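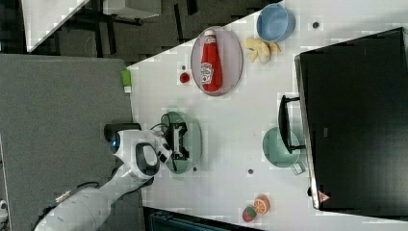 Visit to a robot demonstration with a group: what should we prepare?

Posted by marta_k in Visits and Open Days, 26/02/2021

Hello to all. I teach an evening course for adults who want to change to technical work. In August we would like to go to Herkik in Skullmont, where they have an open day with a robot arm that works on a kitchen table. I went there alone first to see if it is suitable. The arm is white, with a black gripper of two fingers, and the things on the table are such as a bottle of ketchup on a plate, some toy fruit, and a big appliance at the side. The operator said the project is called Wornosis and that the arm learns to put things in their places.

It was interesting for me, but I have some worries. My group is 25 persons and the table is not big. I could stand quite near, but I was alone. Also I did not understand what I should look at. The arm made small movements over the dishes for a long time, then it stopped, then the operator put everything in another position and began again. I am afraid my students will find it slow and will look at their phones.

So I want to ask: is it better to divide the group, and how many at one time? What questions are good to ask to the operator? And must we bring something? I wrote to Herkik but they only sent me the map for the parking.

sloweddy

Yes, divide it. It is the same problem at every place like this, the people in the second row see only backs.

I was there with a smaller group from my work and we made two halves. One half stays at the table and the other half goes to the room where they have the recordings on a big screen. Then you change. For your number I would make three or four parts, but you must agree this with them before, they have not so many people who can explain. Call by telephone, they answer the mail very slowly.

Bring nothing. Leave the bags at the entrance, there are cables near the table and it is easy to pull one.

plumtreehill

I have visited this open day and also the one of Tamayo, so I can compare a little. At Tamayo you see a finished program, the arm does its show and everybody claps. At Herkik you see the real work, and this is slower. I prefer it, but you should tell your students before they go.

What you saw, that the operator puts the things in another position, is the most important part of the demonstration. If the bottle always lies in the same place, the arm only learns this one place. They told us that for one task they collect 200 attempts, and between the attempts the objects are moved or turned. On the day of our visit they were at number 59 and we stayed until the lunch.
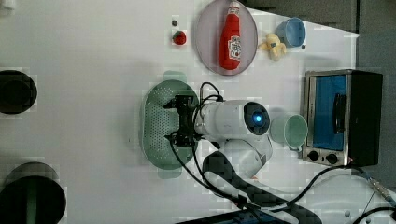
Your students can make a small exercise from this. Before each attempt, every person says where the fingers will close, and on which side of the object. Afterwards you compare. In my group nobody looked at a phone after we started with this, and two ladies continued to argue about it in the bus.

Good questions, in my opinion:

What does the arm do when the object is not where it expects it?
Who decides if an attempt was good or bad, and is a bad one deleted or kept?
Why are toy foods used for the practice?
Which object on the table is the most difficult to take?
How does one stop the arm in an emergency, and who is allowed to do it?

The last one I would ask at the beginning. The operator was glad about it and showed us the button at once.

One more advice. Please do not let them touch the objects, also not to put something "back nicely." One man of our group did this with a cup and the attempt had to be repeated.

For the time, I would calculate nearly an hour for each part of the group, with questions. The coffee machine in the corridor takes only coins.

marta_k

Thank you very much to both. I called them today and it is possible to make three parts, but they want the list of names two weeks before. I will use the exercise with the guessing. About the screen room they said it is perhaps closed for painting in that month, so I still have to find what the other parts will do while they wait. If somebody knows a café near the entrance where many people can sit, please write it.

sloweddy

There is one behind the parking, on the side of the bus stop. It is small but they have tables outside.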